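I had wanted to see the inside of the Calimlim bindery ever since my aunt gave me one of their notebooks for graduation, so when Kelly Prado told me they were doing an open day in May I said yes before she'd finished the sentence. It's a three hour drive from our place and we left way too early, with a thermos of coffee and a bag of cheese rolls that didn't make it past the first gas station.

The bindery sits at the end of a street that's otherwise all tire shops. You'd drive right by it (we did, twice!). There's a narrow door, a bell, and then suddenly you're in this long room with tall windows and a smell of glue and paper that I would happily wear as perfume. Rosângela Bittencourt was greeting people at the door and handing out paper badges. She has been sewing books there since 2000 and she talks about thread the way my uncle talks about fishing line.

They split us into groups and ours went to the paper store first. I figured this would be the dull bit, and I was wrong. Did you know paper has a grain? I sort of did, but I'd never felt it. Rosângela had us bend a sheet one way and then the other, and one way it just rolls over and the other way it fights you. If you bind a book with the grain going across, the pages won't lie open properly and the whole thing can warp. I have a cookbook at home that does exactly that, and now I know who to blame.

Next came folding and sewing. The folding machine is older than I am and makes a noise like a horse on a wooden bridge. Jailson Portela runs it, and his brother Tarcísio does the sewing by hand for the small orders – wedding albums, guest books, that kind of thing. Tarcísio let four of us try a kettle stitch. Mine looked like something a cat had been at. Kelly's was annoyingly good and she has mentioned it every day since.

I asked him how long it takes to sew one notebook and he said it depends on whether anyone is asking him questions. Fair enough!

Then we had a break for lunch in the yard, under a big tarp. There was bean stew, rice, orange slices and a very sweet guava cake. Get there early for the cake. I sat next to a retired schoolteacher who was repairing her whole family's hymn books, one by one, and who'd come to ask about spine linen. She'd brought the worst one along in a pillowcase. By the end of lunch half the table was giving her advice, most of it conflicting.

The afternoon was covers. This was my favorite part, mostly for the foil stamping. You get a brass plate, it heats up, and down it comes on the cloth with a lovely heavy thunk. Visitors could have their initials put on a bookmark, and I got mine in copper on dark green. They also do a line of plain covers under the name Vosimeo, cheaper and sold mostly to schools, and I liked those almost better than the fancy ones.

My only real grumble is that the talk on marbled paper was scheduled at the same time as the foil stamping. I could hear people going "ooooh" through the wall, and I'm still a little sore about it. Also, the only restroom is up a flight of very steep stairs, so plan for that if you've got bad knees.

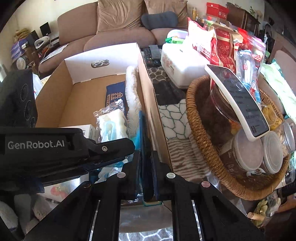
DAY TRIPS

We got out of there at four with a bag each and no money. I bought two sewn notebooks, a bone folder and a bundle of offcuts that I absolutely did not need. Kelly bought thread. On the way back we stopped at the overlook past the bridge and ate the last of the guava cake, which Rosângela had wrapped up for us in scrap paper (grain going the right way, I checked).

If you want to go, entry is free, parking is on the street, and you should bring a sweater for the paper store. They keep it cool in there even when it's warm outside. Kids are fine, though the little ones in our group got restless during the sewing.

3 comments

Kamran Taheri
I went to the marbling talk and I'm sorry to tell you it was wonderful. You get to pull your own sheet. Mine is drying over the bathtub.

papermoth
Is the shop open on regular days too, or only for the open day? I need headbands and can't find decent ones anywhere near me.

Kelly Prado
For the record my stitch was not "annoyingly" good, it was just good. @papermoth the shop's open mornings, ring the bell twice.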